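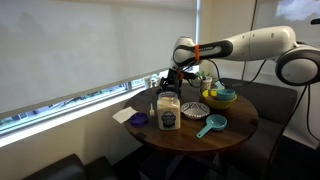 The gripper over the kitchen table, beside the jar.

Against the monthly task pack

Opinion. May 23, 2026

Kosstead has started selling robot time in a form that a small firm can afford. The Zarkport service gives a buyer access to an arm in a staffed room, a tabletop of household objects, and a fixed number of attempts at tasks chosen from a list. The smaller pack is 50 attempts and the larger is 100. Both expire at the end of the month. I have read the terms for both, bought the larger one in February, and think the unit of sale is wrong.

An attempt, under the terms, starts when the arm leaves its rest pose and ends when it returns there or when the operator stops it. A grasp that closes on air counts as one attempt. So does a full sequence in which a cup is lifted, moved across the table and set down. The two differ in length and in value to the buyer, but the invoice treats them the same. A customer who is tuning a grasp wants many short tries. A customer who is testing a long sequence wants a few, with time to look at each. The pack suits neither very well, and the price list has no third column.

The object set is the best part of the offer. Jars, nested measuring cups, shallow bowls and paper cups are ordinary things, and they are awkward in ordinary ways. Clear glass is hard for depth sensing. A measuring cup has a long handle and a light body, and a grasp that is good for one end is poor for the other. Suppliers who demonstrate on foam cubes get better success rates and tell the buyer less. Kosstead deserves credit for putting glass on the table.

The layout is a different matter. The terms say that objects are "arranged to a reasonable domestic standard" before each session. No drawing is supplied, no tolerance is given, and the buyer cannot ask for a layout to be repeated. If attempt 12 fails and attempt 13 succeeds, the report does not let me say whether my change to the code was the cause or whether the jar had moved by a hand's width. A printed mat with reference marks would settle most of this. So would an overhead still at the start of each attempt, which the rival service from Jallance includes at no charge.
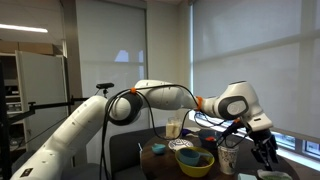

Automation: Services

Lighting is handled in the same spirit. Roller shades soften the daylight and do not remove it, and a session booked for late afternoon will not match one booked for the morning. I do not object to daylight. Kitchens have it. I object to a report which gives the start time and leaves out the light level, when a meter costs less than one session.

Cable routing is also missing from the paperwork. External cables clipped along an arm add drag, and the drag changes with the pose of the wrist. For pick and place this seldom matters. For anything that relies on force readings it does, and the buyer should be told how the cables are run and whether they were moved between sessions. Fröhlich, whose service is dearer and slower to book, puts this on the first page of its report.

The larger pack cost me 1,742 before tax, and over 2,000 with the raw joint logs, which are sold separately. I would drop that charge first. Without the logs the buyer has video and a pass or fail mark, and cannot check the mark.

My preference would be to sell by the hour, with resets charged at a lower rate and the logs included. Kosstead's reply to this, when I put it to the sales desk, was that customers like a number they can plan against. An hour is such a number. Until the terms change I would buy the smaller pack once, use it to learn how the arm behaves near glass, and do the repeat testing elsewhere.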